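Nindach Inar desktop case: review after a full rebuild
Reviewed by Tsung-han Kong, 28 March 2024

The Inar is the plain one in the Nindach range. It has no lighting and no window. I bought mine in December to replace a case with a bent drive cage, and it has since been stripped and refilled twice. The notes below cover the second rebuild, with a standard board, two long memory slots in use for testing, and a power supply carried over from the old machine.

Shell and finish

The steel is folded cleanly. I ran a cloth along every inside edge before fitting anything and it snagged only at the rear slot covers, where the metal has been punched and left. A few strokes with a fine file cured it. The side cover comes away by sliding back and lifting out. On my unit it was tight for the first few removals and has eased since.

The moulded plastic is better than I expected at this level. Pockets and ribs are square and the corners are properly filled. The surface marks easily, so put it down on something soft.

Fitting the board

The standoffs come ready fitted for the common board size. All of mine were straight. Screws started by hand and ran down without binding, and the board sat flat before any of them were tightened. Fit the rear plate first and check that its spring tabs are clear of the sockets, as they can catch when the board goes in at an angle.

Access to the memory latches is good. The main power connector can be reached with the supply in place, though the cable has to bend sharply as it leaves the bay. Anyone with a stiff sleeved cable should plug it in before the supply is screwed down. The processor bracket lever can be worked with the case on its side. I would still fit the processor on the bench. 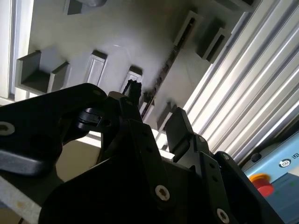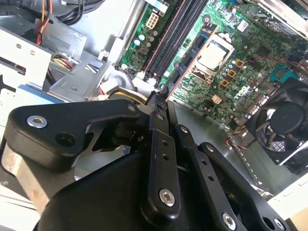
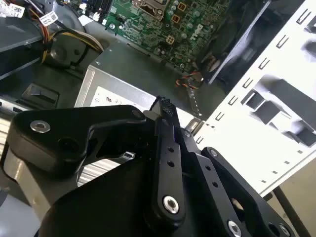

From first to last: moulded grey panel with its pockets and long slot; motherboard, memory slots and processor; power supply and its label.

Power supply bay

This is the weak part of the design. The bay accepts a standard unit, but the shelf beneath it sits slightly low, and with only the upper screws in, the supply tips forward. I held it up with folded card until all the screws were in. A pair of rubber pads on the shelf would settle the matter, and Nindach supplies none. I cut 2 from an old Tsang desk mat and they have stayed put.

Cable routing is adequate. There are tie points along the floor and one large opening behind the board. The opening has a rolled edge, so no grommet is needed. Unused drive leads have to be coiled somewhere, and the only sensible place is in front of the supply, where they take up room I would have liked to keep clear.

Screws and small parts

The bag holds 36 screws in mixed sizes, unsorted, with a printed sheet that gives the sizes but not the uses. Sort them before starting. Fine and coarse threads are near enough in length to be confused, and a coarse screw will spoil a standoff. There are also 6 cable ties of ordinary quality. I used a Zoltano magnetic driver throughout; a short one is useful for the lower corner of the board, where a full-length handle fouls the frame.

Second opinion

Dzintra Kütt built in the same model and found the cover looser than mine from new, with a faint buzz under load that went away once the thumbscrews were fully tightened. She had no trouble at the rear slot covers. Some variation between units should be expected.

Verdict

Good: accurate standoffs, flat board tray, clear access to memory and connectors, clean plastic mouldings.

Less good: low supply shelf, unsorted screws, unfinished rear slot edges, nowhere tidy for spare cable.

I would buy it again for a workshop or office machine that will be opened often. For a machine to be built once and left alone, the shelf is a small annoyance lasting a few minutes. Spare slot covers can be ordered from Nindach, and mine fitted without filing.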